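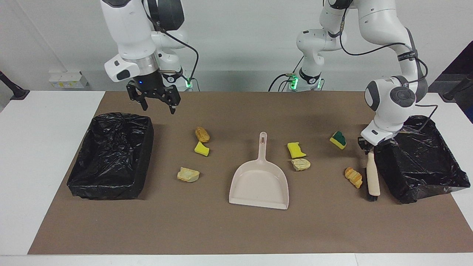 Paltitz library reopens its upstairs reading room in November, and we couldn't be more pleased! The shelves have been moved back against the long wall, the radiators have been bled (twice, in the case of the noisy one) and 1,244 books have come home from their stay at the Buvusby store. Another 169 are still being mended and will follow when they're ready. Do come up and have a wander, even if you only want a warm chair and the paper. Doors open at 2 in the afternoon, and the kettle will be on well before then.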